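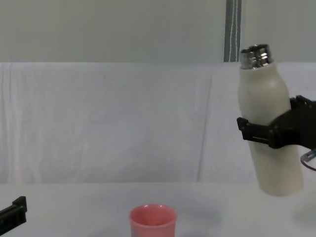 How far should I fill a Storken insulated bottle if I want to pour from it into a small cup without splashing?
Stop 2 cm below the threads. Filled higher, the first pour surges.

Capacity is 600 ml. Tilt slowly and keep the opening over the cup – speed matters more than height. 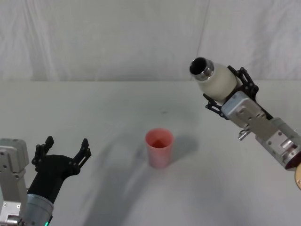
White bottle tilted, pink plastic cup upright

Second answer: I use a Bultska cup, wider at the rim than the base. Wider rims forgive bad aim.

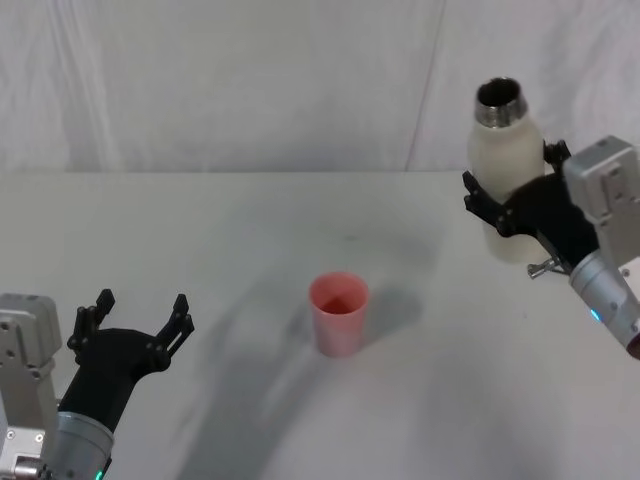

Wipe the threads afterward or the cap sticks.

Third answer: put a cloth down.

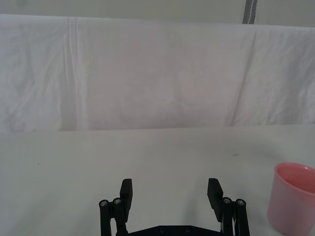
Pale tabletop, white cloth behind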